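June 9, 2025

Parcel label trial, Sfeir depot batch. Went through the returns log from March again. 1246 parcels in, 1084 scanned at the first pass, the rest keyed by hand. Dorkutari labels still the worst for curling at the corner. 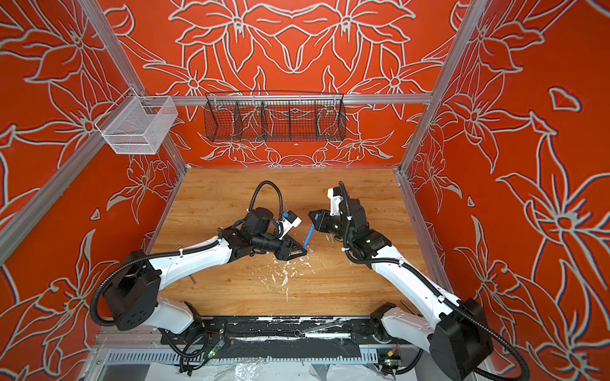
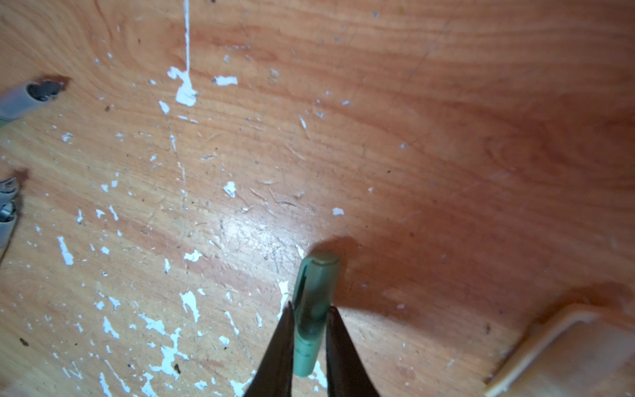 Do the hand-keyed parcels need a new tracking number? They keep the original one, and the depot code goes in the second field so the Hullano sorter picks it up.

Changed the label stock to the 95 mm roll. Printed 500 on the Stostulus printer at the darker setting, grey bars gone on all but the last sheet. Postal code line still sits too close to the barcode. Move it down 2 mm and reprint before the next pickup.

To do: order more rolls, check the apartment number field, ask the depot for their cancelled-label list.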